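Skewer (kitchen utensil)

A skewer is a thin stick of wood, bamboo or metal used to hold pieces of food together during cooking or serving. Wooden and bamboo skewers are sold in bundles and are usually thrown away after one use. Metal skewers are washed and kept.

Sizes
Short skewers, 4 inches long, are used for fruit and party food. Longer ones are used for meat and vegetables cooked over a grill or gas burner. The sticks are straw-colored when new and darken with heat. Thin sticks may bend slightly in storage, especially in a damp kitchen.
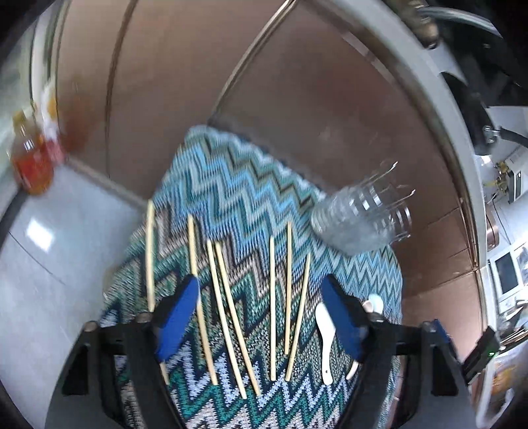
Preparation
Wooden skewers are often soaked in water before grilling to slow burning. Food is cut to an even size and threaded with small gaps – tightly packed pieces cook more slowly in the middle. The pointed end is left clear of the food by a finger's width.

Storage
Bundles are kept dry, either flat in a drawer or upright in a jar. Many households store them with chopsticks and serving spoons. Sticks with splinters or dark spots are discarded.
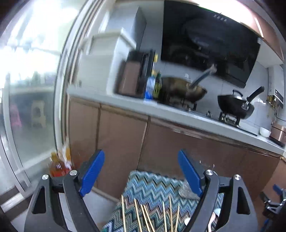
Thin wooden skewers and a zigzag-patterned cloth in a home kitchen with a gas stove.

Regional use
In Estolham, skewered onions are sold at a street fair held each May. The local name for the dish, stoto, is also used for the stick itself.

See also
Chopsticks
Toothpick
Kebab

Last edited 10/31/22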